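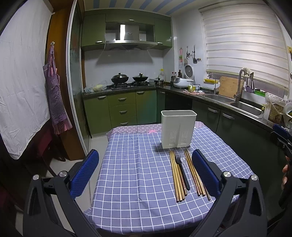

Automation at Mumham Catering: What Changed for Staff
Zainab Akande, final report

Management told us sorting utensils by hand was the boring part and that staff would be glad to lose it. I talked to four kitchen workers in July. Two of them liked sorting, as it was when they got to sit down. All four now spend that time fixing what the machine gets wrong, mostly chopsticks mixed in with forks. The company counts this as time saved. I could not find out how they measured it, and I asked twice.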